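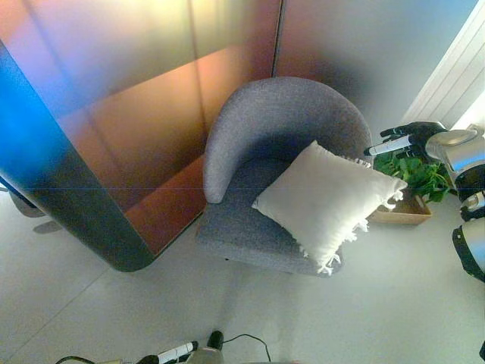

Furniture retailer Grallwood has started blocking automated programs that copy prices from its online store, after a summer in which they made up most of the traffic to its product pages.

The change took effect in June. Visitors who load a large number of pages in a short time are now slowed down, and those who keep going are asked to sign in. Regular shoppers should not notice a difference, the company said.

Grallwood sells through a single website and lists 659 products, most of them chairs, sofas and cushions. According to the company, one outside program was requesting every product page 4 times an hour, day and night. Pages took longer to load in the evening, when most customers place their orders, and the search box sometimes returned nothing at all.

The company traced much of the traffic to Dollgate, a firm that gathers prices from retail sites and sells them to other stores as a daily file. Dollgate confirmed that it collects from Grallwood and said it reads only pages that are open to the public. It has since cut its visits to one a day, made before 5 a.m.

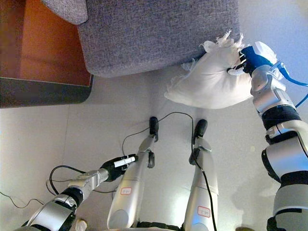
Elmarie Venter said the slower schedule was a fair outcome, but that it should have been in place from the start. She said a price list for a furniture store hardly changes between breakfast and lunch, and that reading it every 15 minutes put a load on the server without giving buyers of the data anything new.

Dollgate said the short interval had been set for grocery sites, where prices move more often, and was applied to furniture stores by mistake. It now keeps separate schedules for each type of store and is reviewing the 330 sites on its list. So far 159 have been moved to a slower setting.

Grallwood has also put out a product feed, a plain file with item names, prices and stock levels that outside firms can download after registering. The feed is refreshed once a night and costs nothing for now. Product photos and customer reviews are left out, and the site's terms have been rewritten to say that neither may be copied in bulk.

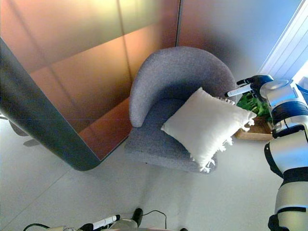
The feed was built by Zedard, which also runs the store's checkout. Firms that register must give a contact address and the name their program uses when it visits the site. Programs that don't identify themselves will still be slowed down, even if their owner has registered.

Gumede, a price comparison site that had been collecting from Grallwood on its own, said it would switch to the feed once delivery charges are added. Ro-un Kong said those charges were the part shoppers asked for most, and that they were also the hardest to collect, as they only show up after a ZIP code is entered.

Grallwood said delivery charges will be in the next version of the feed. It did not give a date.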